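Thread on static IP water pressure in older two-story houses, and why a gauge reading at the hose bib tells you less than people think. 1/9

Static pressure is what the gauge shows with every tap closed. Flow pressure is what it shows with one open. Complaints about a weak upstairs shower are nearly always complaints about the second number.

Logged both at a house in Driltby through March. 2,314 readings, one logger on the hose bib, one on the upstairs bath supply. Static was steady all month. Flow upstairs dropped hard whenever the washer filled.

Height costs you 0.43 psi per foot. A bathroom 9 feet above the gauge loses just under 4 psi before any water moves. That part is fixed and you can't plumb around it.

Friction is the part you can change. Old galvanized pipe narrows inside as it rusts, and loss climbs steeply as the bore shrinks. Half-inch galvanized from the 1950s can have the opening of a pencil.

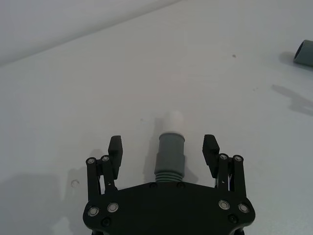

Does a booster pump fix low flow in a house with old galvanized pipe?

It raises the pressure at the inlet, but the narrow sections still choke the flow, and the old joints now sit at a higher pressure all day. Replace the worst run first, then measure again.

In this house the worst run was the riser. Swapped it for 3/4 copper. Parts came to $136 from Pinheiro, mostly pipe and two unions.

Check the pressure regulator before any of this -- a clogged screen gives the same symptoms and takes ten minutes to clean.

Next thread: thermal expansion tanks, and how to set the air charge.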